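Print this post | E-mail this post

Notes from the laundry task

Last updated: Feb 21, 2018

I have been recording laundry examples for Tira since October. Tira is the name of our learning setup: two arms, a gripper on each, a camera at each wrist and one at the head. The job is moving clothes between a washing machine and a basket. I drive the arms by hand and the system stores what the cameras saw and what the joints did. One run from start to finish is one example. The target for this task is 1,000, and we passed 400 last week.

Most of the time goes into things that have little to do with driving. The clothes have to be mixed up between runs so they don't always land the same way. The basket gets moved a little. I write down anything odd in a text file.

The wrist view is the one I check first when I go back through a run. Up close there isn't much in it except cloth, and it is often too blurred to tell one garment from the next. I used to throw those stretches out. Now I keep them, as the system has to work from the same view when it is on its own.

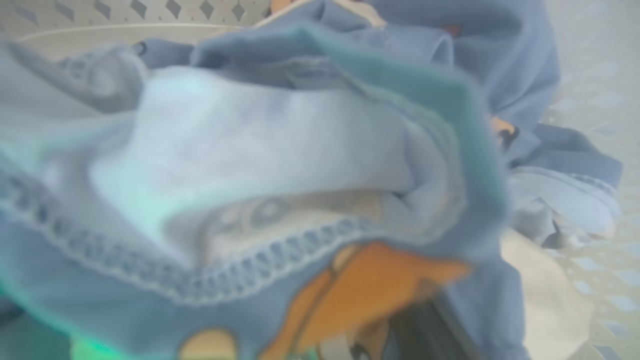

Wrist camera, down in the clothes.

Small clothes are harder than I expected. A bath towel gives you a corner or a fold almost anywhere. A child's top bunches into a ball and the fingers slide off it. I bought a second set at Meijer so I could swap things out, all plain colors, and those turned out easier to track from the head camera than anything with a print.

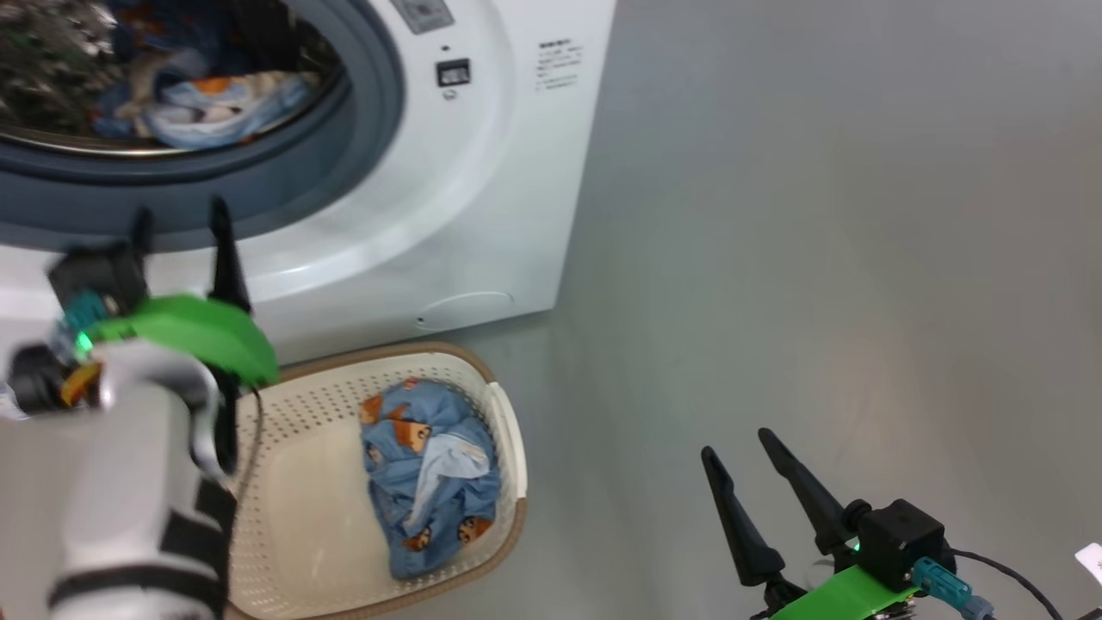 My rule for labels is that each run gets one line, written right after it ends. I tried doing them in batches of 19 and could not remember which run was which by the end. The line says which arm did the pick, how many tries it took, and where the clothes were at the start. A run that begins with laundry in the drum and a light blue bear-print piece already in the basket gets marked "split," and I keep those apart from the runs that start with everything on one side. Skimanix, the viewer I use for playback, can sort on that word, so I spell it the same way each time.

The other thing I log is the gripper opening at the start. I had nine runs in a row with the fingers nearly closed, and the system copied that habit. Now I begin with them spread wide, pointed toward the machine, and the basket between them in the wrist view.

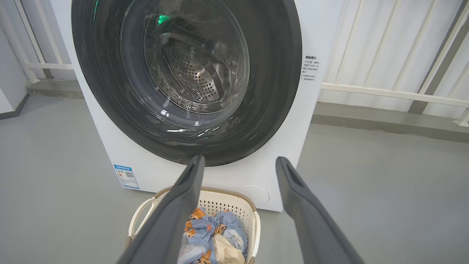 What I'm changing next

More starts with the basket off to one side. Fewer runs where I pause in the middle to think, which the system also copies. I also want to stop re-recording every missed pick. A miss followed by a good second try is useful, and I have been deleting too many of them.

Recent posts
Cable routing on the left arm
Namemwood shelf task, first week
Sorting runs in Skimanix
Why I stopped using towels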